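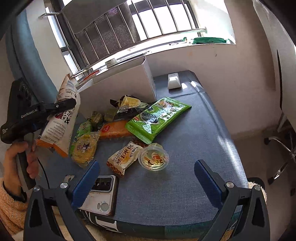
I have finally wound the last of the Hadarska and cast on the cardigan I kept putting off. It is a plain top-down raglan with a garter band, in a grey with a good bit of blue in it. The nearest thing I can compare it to is the woven cloth under those snack packets by the window, though the yarn is a shade darker once it is knitted up. I bought it in November, used one ball for a hat, pulled the hat out, and then left the lot in a bag under the bed.

The pattern asks for 1,290 metres in my size. I thought I was short, so I weighed everything on the kitchen scales. I have 600 grams, at 300 metres to the hundred, so there is plenty. I may make the sleeves longer than written. I nearly always do.

I swatched twice. The first was on 4 mm needles and came out floppy. The second was on 3.5 mm and I liked it much better, although it did grow a little after washing. I have gone with the second and dropped down a size to allow for it. The yoke is done now and I am 2 inches past the underarm, which is the dull part. It does very well for knitting in front of the television.

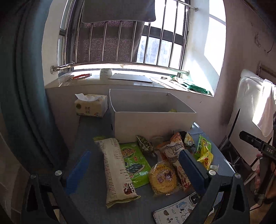 The increases gave me some trouble. The pattern has them either side of a single raglan stitch and I found the line went wobbly on the left front. I ripped back to the neckband and put in two raglan stitches instead, and it looks neater. If you are making the same one, add four stitches to your cast-on.

Amr Sqalli left a comment on my last post asking about the green sock yarn. It is Prullex, the older base with more nylon in it. The pair I made from it has been through the machine every week and the heels are still fine. I don't know if the new base wears as well - I haven't tried it.

Buttons are still to be sorted. I have a card of brown ones, but there are only six on it and I need eight. I could space them out, but the band would gape, so I will have a look in the tin first. The Bošković shawl is still on its needles and will have to wait until the body of this one is finished.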